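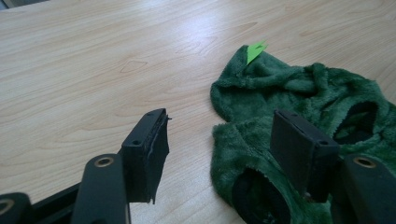

The budget for the second half of the year is due Thursday, so I spent most of yesterday on the gripper line, which is the part I always get wrong.

Last year I put down one number for hand-held grippers and treated it as a single purchase. We bought 2 from Endinex, they came with cables and a mount, and I thought we were finished until the next grant. By August we had spent a good bit more on small stuff that wasn't on any list. Pads, screws, a replacement linkage, double-sided tape, a better case. None of it cost much on its own. Together it ate what I had set aside for a new tabletop and lights.

So this time I'm splitting it up.

The grippers themselves are the easy part. I have a quote from Endinex at 900 each and one from Siken that is a little lower but doesn't include the mount. I asked Siken whether their fingers fit the same linkage and got a long answer that I think means no. If we mix the two brands we need two sets of spares, and I don't want to keep two sets of spares. We'll stay with Endinex.

Pads are their own line now. They are the first thing to go, and soft items seem to be harder on them than I expected. Plush and fleece make up a big part of our task list, and you end up pressing the pads into the table to get under a fold. Once an edge frays, it catches on the pile and the grasp looks different from the one before it, so you have to change the pad or throw out the take. Endinex sells them at 70 for a pack. Bokach sells sheet foam you can cut yourself for much less. I tried cutting my own in the spring and the pieces came out uneven, but I was using scissors. With a proper knife and a template it might be fine. I've put in money for the packs and will try the sheet again when there's time.

Objects are the other thing I left out. I used to bring things from home, and that works for cups and spoons. For cloth we need more variety — thick, thin, stretchy, things with sleeves and holes in them. Small garments are good because they fold in ways a flat towel doesn't, and they fit easily on the table. Dark colors are worth having too, because the folds are harder to make out and I'd like to know early if that's a problem. There's a thrift store near the Suksawat building that prices small clothes by the bag. I put in enough for a few bags.

I also added hours, which isn't equipment, but swapping pads and checking screws takes time out of a session and it should show up somewhere. I wrote it in as maintenance.

Still open: whether to buy a third gripper to keep as a spare. If one goes down we lose half our sessions until the part arrives, and the last linkage was slow to ship. On the other hand, a spare tends to get used as a third unit, and then there is no spare. I'm leaning toward buying extra fingers and linkages and leaving it at that. I'll ask Endinex tomorrow morning what they charge for a full finger assembly with the pad already on.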